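Clelgate House, ground floor comms room
Quarterly safety inspection checklist
Inspected by: Édgar Apaza
Date: 30/01/2023

1. Access and escape
Door closes and latches — Pass
Clear aisle, 800 mm minimum — Pass
Exit sign lit — Fail. Lamp out, Horrocks to replace.

2. Racks and frames
Frames upright, no damage to posts — Pass
Earth bond fitted — Pass
Heaviest kit at the bottom — Comment. See note to Baltasar Garrido from November. Still open. 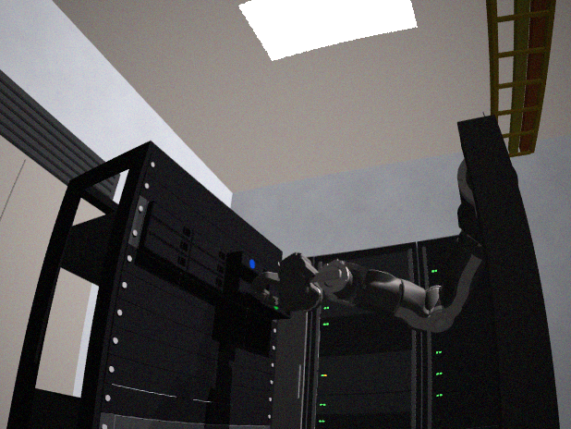

Open-frame rack, server mounted near the top.

3. Fire
CO2 extinguisher, 2 kg, on bracket — Pass. Service label in date.
Smoke detector tested — Pass. Panel at reception picked it up.
Cardboard and packaging removed — Fail. Two Skavier boxes behind the door. Taken out during the visit.

4. Work surfaces and manual handling 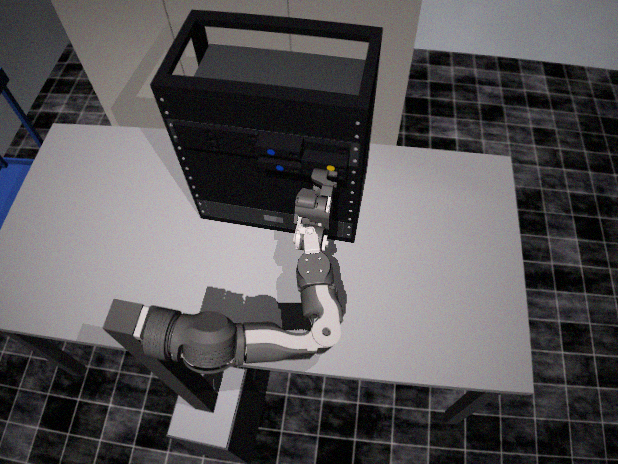
Lifting remains the weak point in this room. Gutlow staff have had the training but the two-person lift sheet was not signed. Anything stood on a table to be worked on, as with the black open-frame rack, should be kept back from the near edge and not left there overnight. Sheet to be signed by Friday.

5. Electrical and overhead
Portable appliance labels in date — Pass
Extension leads not daisy-chained — Fail. One found, removed.
Tray fixings checked by hand — Pass
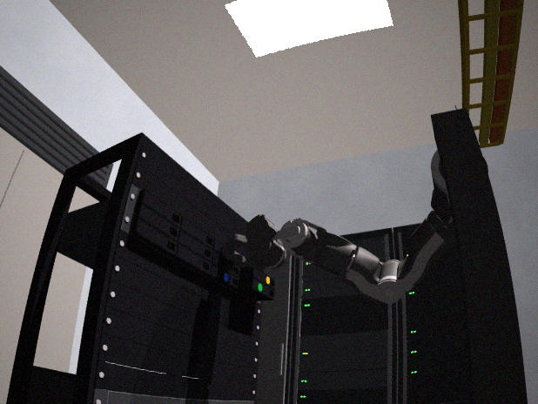 Emergency lighting was run for the full test and held. Next discharge test goes on the Horrocks sheet with the exit sign.

Actions outstanding: exit lamp, lift sheet, November note.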